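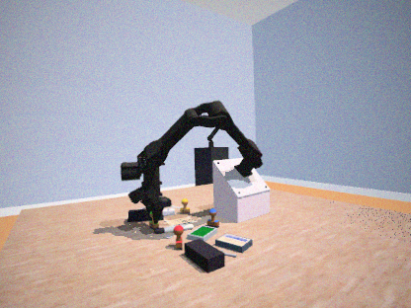 Yichen Hao wanted it minuted, before anything else was, that a machine which can put away a desk in a simulation has put away a desk in a simulation, and that his own desk remains as it was.

So minuted.

Chore Automation Working Group
Regular meeting, Apr 8, 2022
Second-floor meeting room, Grodel shop

1. Minutes of the last meeting

Approved with one correction. Under "Laundry," the word "folded" is to be replaced with "moved." The shirt in question was examined again and the group stands by the change.

2. Desk tidying (Xiao)

The Xiao team reported on the simulated desk. The task is stamps: pick one up by its knob, press it to the pad, press it to paper, put it back. The colored knobs were chosen so that an instruction like "use the red one" means something. The team has 4,000 simulated attempts on record and is pleased with the trend.

Asked what the trend was, the team said up.

Asked whether a stamp set back on its side counts as put back, the team said this was still being discussed. A show of hands was taken. The room was evenly split, and the side that owns stamps voted no.

There was a longer exchange on whether simulated wood grain is as slippery as a real table. The team said friction is a number you type in. It was pointed out from the back that the shop's own tables have coffee on them. The team will look into a number for coffee.

The green stamp came up separately. From the usual viewpoint the arm's own base hides most of it, and the current software does not go looking for things it can't see. The group noted that this describes several people in the building as well. The remark was struck and then restored on appeal.

3. Shop-floor sorting (Vever)

The Vever cell has been sorting returned fasteners into bins since the winter. It is now left alone over lunch. The operator on that line reports that she no longer watches it closely but has not stopped watching it.

Bolts: good. Washers: good, unless two are stuck together, in which case it treats them as one washer of strong character. Wing nuts go in the bin marked OTHER. So does anything with grease on it. The OTHER bin is still sorted by hand every Friday, and it was observed that the bin is getting larger.

The question was put whether the cell has saved any time. Answer: on bolts, yes. The group agreed to leave it at that until July.

4. Kitchen

The Gesesia dishwasher loader was switched on for 5 days last month. It loads plates. It will load bowls if they are handed to it one by one facing the right way, at which point the person doing the handing is standing directly in front of the dishwasher. There was a discussion of what that person is for.

Mugs are suspended. The loader stays in the kitchen, switched off, and has a dish towel hanging on it, which all agreed was its most dependable work so far.

5. What we tell people who ask

Visitors keep asking when a machine will do the housework. Various answers are going around the building, and the group would like fewer. After some back and forth, the following was adopted: "Single jobs, in a set place, with things it has seen before, yes. Your kitchen, no."

Yichen Hao asked that "yet" be added at the end. Carried. He then asked that the word be removed from the version going to the finance office. Also carried, with less discussion.

6. Budget

The request for a second gripper was deferred. The request for 50 more stamps, real ones, was approved on the grounds that the Xiao team intends to try the task on an actual table and expects to lose a few under the cabinets. The team asked if the vacuum robot could fetch them back. The vacuum robot is out for repair, having found a washer.

7. Other business

The label printer is out of tape again. The sign on the supply closet saying AUTOMATED REORDERING IN PROGRESS should come down or become true.

Whoever has the long screwdriver, please bring it back.

Action items

Xiao: decide what "put back" means. In writing.
Vever: weigh the OTHER bin each Friday and post the figure.
Kitchen: hand-wash the mugs. Rota on the door.
Yichen Hao: desk.

Adjourned. Chairs were stacked by those present.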